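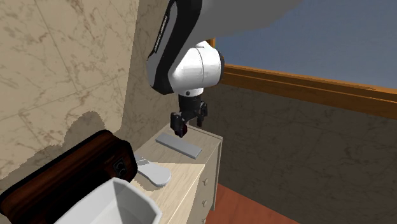
Visit report: Koster flat-pack and solid timber works, Stallorley

Written up by Adesuwa Usman for the Ormont furniture makers' newsletter
Wednesday, December 31, 2025

Five of us went to the Koster works in the second week of December. The group was Josefien Van Leeuwen, Honeylyn Dizon, Wim De Graaf, Nawal Hajji and me. The visit covered the timber yard, kilns, machine shop, drawer line, finishing room and test bay. We did not see the upholstery side, which moved to Nonham two years ago.

Arrival and yard

The works is on the old rail siding east of the river. Visitor parking is at the far end, past the weighbridge, and the sign is easy to miss coming from the Ormont side. We signed in, were given ear plugs and glasses, and went straight out to the yard.

Boards arrive rough sawn and are stacked under open-sided sheds with spacers between the layers. The spacers are all one thickness and are lined up vertically through the whole stack. Where a spacer wanders out of line, the boards above it take a bend that never fully comes out. Wim asked how long the timber stays outside. The answer was a year for most of it, longer for the thick stock used in legs and bed rails.

Stack ends are painted with wax emulsion to slow end checking. A few stacks at the back had missed this step and had been marked down for short parts, mainly drawer sides.

Kilns

There are two kilns, both heated from offcuts and shavings. A full charge takes 26 days with the current schedule. The previous schedule was faster, but the yard manager said the losses to surface checks cancelled out the time saved. Sample boards are pulled and weighed through a small side hatch, so the main doors stay shut until the end of the run.

Boards are then held in a conditioned store next to the machine shop. Nawal, who works mostly with bought-in stock, took more notes here than anywhere else. Her own shop brings timber in from an unheated shed and cuts it the same day, and she has had tops cup in the first winter.

Machine shop

Boards are crosscut first, then ripped, then planed. Defects are marked with crayon by hand and the saw reads the marks. Panels for tops and sides are glued from strips and left overnight before sanding. Grain direction is alternated on the narrower strips only. On the wide ones the shop relies on matching for colour and accepts a small amount of movement.

Carcass joints are dowel and glue. We looked at a cut-through joint that had been sawn down the centre of the dowel. The hole is drilled slightly deeper than the dowel, leaving a gap at the bottom for excess glue. Josefien pointed out that the dowels were fluted in a spiral, where hers are straight. The setter had used both and preferred the spiral on end grain.

Tops are fixed with slotted metal brackets. The front is fixed tight and the back is free to slide, so that any change in width shows at the rear and the front overhang stays constant.

Drawer line

This was the slowest part of the tour and the most useful. Drawer fronts are dovetailed by machine and fitted by hand. Each dresser is put on a flat table, the drawers are run in dry, and the high spots are taken down with a block plane. The fitter allows more clearance at the top of a deep drawer than a shallow one. Drawers stay with their own carcass from then on and carry the same pencil number on the back.

Runners are timber on the solid range and metal on the flat-pack range. Honeylyn asked about wax. They use plain candle wax on the timber runners, applied once after finishing. The output of the line last year was 2197 dressers across both ranges.

Finishing room

Most pieces get two coats of hardwax oil, with a light sand between them. The pale finish has a small amount of white pigment in the first coat to hold back yellowing. Test panels hung in the south window showed a clear difference between treated and untreated strips – more than I had expected on ash, less on oak.

Rags are kept in a lidded steel drum with water in it. The room is held at a steady temperature, and the door has a proper seal to keep the machine shop dust out.

Test bay

Each new design is tested before release. A drawer is loaded with 35 kilograms and cycled until the runners wear or the joint opens. A second test loads the open top drawer of an otherwise empty dresser to see whether it tips. All dressers above knee height ship with a wall strap, including those that pass.

One sample had failed the week before at the lower back rail. The staff were quite open about it. The dowel spacing had been changed to suit a new jig, leaving too little wood at the end of the rail. The spacing has been put back and the jig is being remade.

Seconds room and costs

Seconds are sold from a room beside the office on Friday mornings. Most faults are in colour or small filled knots. A three-drawer dresser in ash was marked at 406 dollars, no delivery. Wim bought two odd drawer fronts for a bench top.

Notes for the next visit

Wear boots, as the yard was soft after rain. Photographs are allowed everywhere except the jig store. The tour took just under three hours and there is no canteen, but the bakery near the Stallorley bridge is open until two. Koster will take groups of up to eight, weekdays only. Names should go to Josefien, who is also holding the spare copies of the kiln schedule.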